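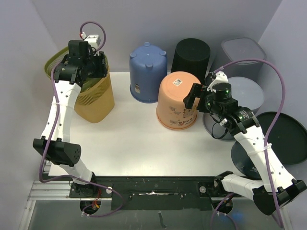

作業記録　9月22日
課題名：Mamo 容器類の整理(重ね・伏せ置き)
実施場所：Jeltville 実験室
記録確認：Troels Hjaltested

1. 目的
家庭の洗い場や店舗の裏方で日常的に行われる「空き容器をまとめる」作業について、双腕機による代替がどの程度まで可能かを確認する。前回までは同一形状の容器のみを対象としたため、今回から形状、色、縁の幅が揃わない市販のプラスチック容器を混在させた。人が行う場合には説明を要しない雑務であるが、機械に行わせるには、把持位置、差し込む角度、手を離す時点をそれぞれ定める必要がある。

2. 対象物
台上に、かご、容器、蓋の類を奥側と右側に寄せて配置した。手前中央は仮置き場とし、物を置かない。青、桃橙色、黒の容器は口を下にして伏せる。黄色の容器には、側面に穴のあるオリーブ色のかごを入れ子にする。右側には半透明の灰色の容器のほか、丸い蓋または浅い皿の類、および縁の立った黒い丸盆を置く。
店頭で貼られたバーコードのシールは剥がさずに用いる。桃橙色の容器では伏せたときに上を向く底面にシールがあり、側面には蝶の柄が入っている。柄やシールを除いた状態で良い結果を得ても、家庭での使用を論じる根拠にならないためである。

3. 左腕：かごと黄色の容器
左腕はかごの右側の縁を把持対象とする。かごの縁は幅が広く、指を掛ける位置そのものには余裕がある。難しいのは黄色の容器の方で、底に向かって細く、底部が丸みを帯びているため、傾いた姿勢になりやすい。傾いた容器からかごを真上に引くと容器が連れて動く。引き抜く方向は台面に対する鉛直ではなく、容器の軸に合わせることとした。
この修正により、かごだけを取り出せる回数は増えた。ただし、容器の軸の推定が外れた場合の挙動は改善していない。人であれば空いた手で容器を押さえるところであり、右腕を補助に回す手順を検討したが、右側の物品を越えて腕を伸ばすことになるため、現配置では見送った。

4. 右腕：伏せた容器の取り上げ
伏せた容器は上面に縁がないため、上からの把持には向かない。青い容器は底に小さな足が付いているが、指を掛ける手がかりとしては小さすぎると判断した。現在の手順では、台に接する縁へ斜めから指先を寄せ、わずかに浮かせてから挟む。
桃橙色の容器の後ろに黒い容器があり、下部が前の容器に隠れる。この配置では黒い容器の縁の位置を推定に頼ることになり、接近の途中で前の容器に触れる例が続いた。手前から順に片付ける規則を加えたところ接触は減少したが、手前の容器の移動先を先に確保する必要が生じ、所要時間は延びた。
右側の蓋と盆については、本日は取り上げの対象に含めていない。薄く平らな物の取り上げは別課題とする。

5. 記録数
本課題の累計は3,000件余りとなった。このうち入れ子の取り外しが1,000件、伏せた容器の取り上げが1,000件で、残りは配置換えおよび途中停止の記録である。途中停止を失敗に含めるか否かで成績の見え方が大きく変わるため、外部へ示す際は両者を必ず分けて記載すること。

6. 所見
家庭の雑務を任せられるかという問いに対し、現時点の当室の回答は「配置を人が整えた範囲に限り可」である。店舗の裏方作業についても同様とする。Lerklow から照会のあった閉店後の容器整理は、容器の種類が毎日異なるとのことであり、現段階で引き受けることは適当でない。容器を一列に離して置くことを先方に求めれば成立する可能性はあるが、その手間で人が片付けを終えられるとの意見が室内から出た。この点は費用の試算に反映させる。
なお、速度については人の作業に及ばない。夜間に無人で行うのであれば速度は問題にならないとの見方もあるが、容器を落とした後の復帰が自動化されていない以上、無人運転を前提とした議論は時期尚早と考える。

7. 機器に関する申し送り
(1) 腕に沿わせた紫色のケーブルは、結束バンドの位置を日々確認すること。肘の曲げが深い姿勢では張りが変わる。
(2) 手首下の細い黒い配線は輪状に垂れるため、背の高い容器の上を通過させる際は余裕を見て高さを取ること。
(3) Mekberg 製の指先カバーの在庫は残り2組。次の発注は Hjaltested が行う。

8. 次回の予定
・黄色の容器を直立させた条件と傾けた条件を交互に実施し、軸の推定誤差を比較する。
・黒い容器を桃橙色の容器の後ろから外し、隠れのない条件で同じ手順を試す。
・2月に作成した手順書は同一形状の容器を前提としている。第4項の「手前から順に」の規則を追記し、旧版は共有棚から引き上げる。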